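Bikum Shoreline Logger

The Bikum is a water monitoring logger for docks, culverts, creek mouths and small lakes. It records temperature, conductivity, turbidity and water level, and stores the readings on an internal card. Most units are used by watershed groups, shellfish growers and county stream programs that need a season of readings between site visits.

The housing is a sealed tube with a removable top cap. All four sensors are at the lower end behind a slotted guard. The guard comes off by hand for cleaning. In summer, clean it every two weeks at salt or brackish sites and once a month in fresh water.

Sampling interval: 5, 15, 30 or 60 minutes
Memory: one full year at the 15 minute interval
Maximum depth: 55 feet
Battery: replaceable pack, sold separately after the first
Mounting: pipe clamp or weighted base
Price: $1445 with pipe clamp

Readings are downloaded with the supplied cable. The Muderholm desktop software runs on any recent Windows computer and does not need an internet connection. It plots each sensor, flags gaps, and exports plain text files that open in any spreadsheet. Groups that keep several years of data from many sites should use a desktop computer with a second drive for backup.
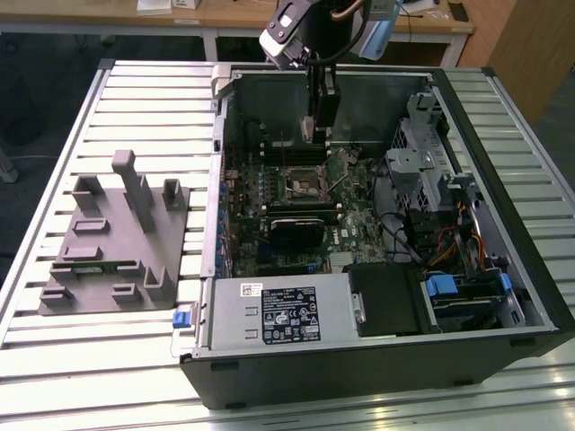 Open desktop tower on a slatted aluminum worktable.

The software keeps every original download in its own folder. Corrections are saved as a separate file with the date and the initials of the person who made them, so the raw record can always be checked.

Field use

The Brastbridge Estuary Partnership put its first loggers in the water in July and now has them at the tide gate, the old ferry landing and two creek mouths. Nafula Lema, the monitoring coordinator, asked for a longer cable so readings could be taken from the walkway at low tide. That cable is now a stock item.

Part 2869: download cable, long, for docks and walkways
Part 1000: replacement sensor guard with two O-rings

Calibration

Loggers ship calibrated. We recommend sending them back once a year, outside your main sampling season. Turnaround is about three weeks. Remove the battery pack and rinse the guard before shipping. Conductivity can be checked between visits with any standard solution. Turbidity should be left to the shop.

Ordering

Orders and loan requests go to Wendy Entwistle at the Avram office. Nonprofit groups and schools may borrow one logger for up to 60 days if a unit is free. For mounting questions, ask for Kibet Mfinanga.

Prices and part numbers current as of November 25, 2020.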